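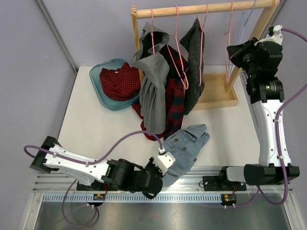 How to Sort Out a Closet in One Afternoon

By Loredana Piras

You can get through a normal bedroom closet between lunch and dinner if you do the steps in order. Most people get stuck because they start by buying boxes. Leave the shopping for the end.

What you need

Four large bags or boxes, a marker, masking tape, a tape measure, a damp cloth and a vacuum cleaner. A second place to hang things helps a lot, either a free-standing rack or a shower rod. Clear the bed and put an old sheet over it.

Step 1. Measure first

Write down the width of the rod, the height from the rod to the floor and the depth of each shelf. Mine is 792 mm wide, an odd size left over from when the house in Zillcombe was divided, and no ready-made shelf fits it. Keep the numbers in your phone.

Step 2. Take everything out

Shelves, floor, the hooks on the back of the door, all of it. Vacuum the floor, wipe the shelves from the top down and let them dry with the doors open.

Step 3. Make four piles

Label the bags Keep, Mend, Give and Rag. Pick up one item at a time and put it in a pile before you touch the next one. If you can't decide in ten seconds, it goes in Keep for now. You will go through Keep again in Step 5, and the second pass is faster.

Mend needs a deadline. I write the month on the bag in marker. Anything still in the June bag when July is over moves to Give.

Step 4. Hang what needs hanging

Shirts, dresses, jackets and anything that creases go on hangers. Knits should be folded, or the shoulders stretch. Slide the hanger in from the bottom of a T-shirt so you don't pull the collar out of shape. Thin hangers save space, but they are no good for a heavy coat – use a wide one for that.

Face all the hooks the same way. Group by type first, then by length, with the short things together at one end. That leaves a clear area under them for a basket or a low set of drawers.
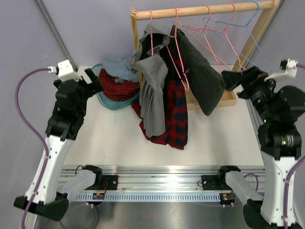
Step 5. Go through Keep again

Try on anything you haven't worn in a year. Check the seams, cuffs and zippers in daylight. My neighbor Tullio Guerra turns every hanger backward in January and gives away whatever is still backward by fall. It works if you remember to turn them.

Step 6. Put it back

Daily clothes go between waist and eye level. Out-of-season clothes go on the top shelf, clean and fully dry. Shoes go on the floor, heels to the wall. Leave a hand's width of empty rod at one end so you can slide things along.

Step 7. Now buy storage, if you still need it

Take your measurements with you and allow a little less than the full depth so the door closes.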